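About Drurkix Fruit

Drurkix is a fruit packing house in Lakedon. We buy dragon fruit, mangoes and papayas from growers in the Turance valley, sort them, pack them and deliver them to grocery stores, restaurants and school kitchens. We started with one rented cooler and a borrowed van. Today we supply 60 stores and kitchens and work with 24 growers, most of them on small plots.

Dragon fruit is still the largest part of what we do. The season opens in May with a few light pickings and gets busy after that. Fruit comes in before 9 in the morning and most of it leaves the same day. We don't wax it and we don't trim the scales. They dry out first when a fruit has been sitting too long, so buyers like to see them whole. 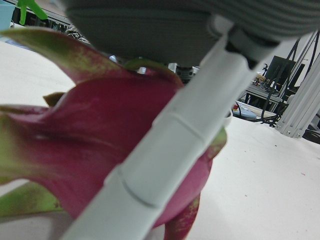
Nguyen-Tran Grocery has bought from us since our second season, and wrote to us that customers there used to walk past dragon fruit without knowing how to cut it. Once our cards went up beside the bin, with "cut it in half and use a spoon" in large print, the store doubled its order and asked for the same card for papaya.

We sort by hand and by eye. Fruit goes into 3 grades. The first goes to stores, packed in a single layer with the stem end down. The second has scuffs or bent scales and goes to kitchens, where it gets peeled anyway. The third is very ripe and is sold for juice and frozen pulp - it doesn't keep, so please call the same morning if you want some.

Each case carries the grower's number and the picking day. If something arrives soft or bruised, send us the case number by noon the next day and we will replace it or credit you.

Our packing house is at 313 Turance Road, behind the feed store. The front counter sells by the pound to anyone, cash or card. New wholesale accounts can pick up an order form there. There is no minimum for the first order - after that we ask for two cases per delivery. Growers with fruit to sell should bring a sample from the current picking.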